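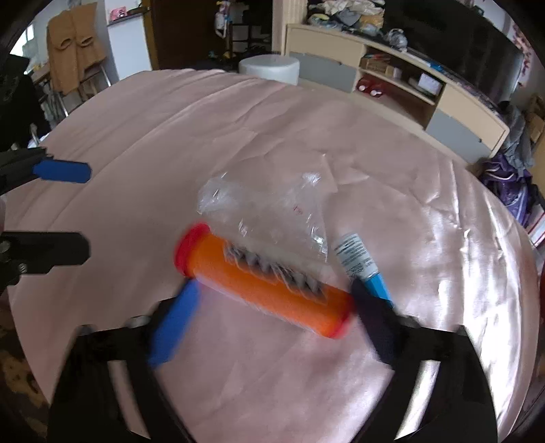

How to get creases out of a satin tablecloth

Home > Laundry > Table linen
Updated October 2020

Satin-finish cloths come out of the packet with fold lines, and they pick up new ones every time they go back in the cupboard. Most are polyester. They can't be treated like cotton, because a hot iron will leave a shiny patch or melt the surface. The method below works on polyester satin. Silk and acetate are covered near the end.

What you need

An iron with a low setting, or a garment steamer
A clean cotton pillowcase or thin tea towel to use as a pressing cloth
A spray bottle of plain water
An ironing board, or a bed with a folded blanket on it for bigger cloths
A cardboard tube for storage

Before you start

Read the care label. One dot inside the iron symbol means a cool iron, and a cross through it means no ironing at all. If the label has gone, test the iron on a corner of the hem that will hang at the back.

Check for marks. Heat sets grease and food stains, so anything sticky or oily needs washing out first. Use a drop of washing-up liquid on your finger, work it in from the wrong side and rinse with cool water.

Method 1: Washing

1. Wash the cloth on its own at 30 degrees on a gentle cycle. Skip the fabric softener.
2. Turn the spin down as low as the machine allows. A fast spin puts in more creases than you started with.
3. Take it out as soon as the cycle ends.
4. Hang it over two parallel lines or the top of a door, with the long edges level. Smooth it down with flat hands.
5. Leave it until it is slightly damp, then press it if it still needs it.

New cloths often lose their packet folds at this stage. The sharp line down the middle is usually the last to go.

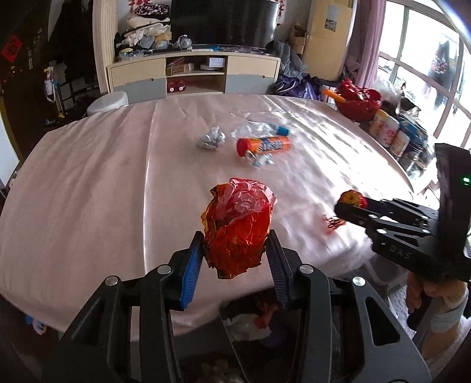 Pale pink satiny sheet with one long, straight raised crease and softer wrinkles running front to back.

Method 2: Pressing

1. Set the iron to its lowest heat and give it a few minutes to settle.
2. Lay the cloth wrong side up.
3. Put the pressing cloth over the crease. Mist the pressing cloth, not the satin. Water dripped straight on to satin can leave rings.
4. Lower the iron, hold it for three or four seconds, lift, and move along. Don't drag it.
5. Let each section cool before you shift the cloth, or the next fold will set where it hangs off the board.

If a crease won't move after two goes, stop and try steam. Turning the iron up is how most satin gets ruined.

Method 3: Steaming on the table

Good for a cloth that is already laid. Clear the table first and check that the top can take the heat and damp. On French-polished or waxed wood, hang the cloth up and steam it there.

Work on the overhang first, holding the steamer head a hand's width away and pulling the hem gently with your other hand. Then do the top from the centre outwards. Allow up to 55 minutes for a large banqueting size, less for a kitchen table.

Silk and acetate

Silk can be pressed from the wrong side on the silk setting while evenly damp. Acetate is weaker when wet and marks easily, so take it to a dry cleaner unless the label says otherwise. The Perberg and Cullon cloths we stock are both polyester. The Quaye runner is acetate.

Storing it flat

Fold the cloth in half lengthways once, right side in, and roll it round the tube. Keep the roll loose. A 94 cm tube fits most wardrobes standing up. If you have to use a shelf, fold it in thirds and put tissue inside each fold.

Related pages

Removing candle wax from table linen
Choosing a tablecloth size
Tubes and tissue (Eten, item 2988)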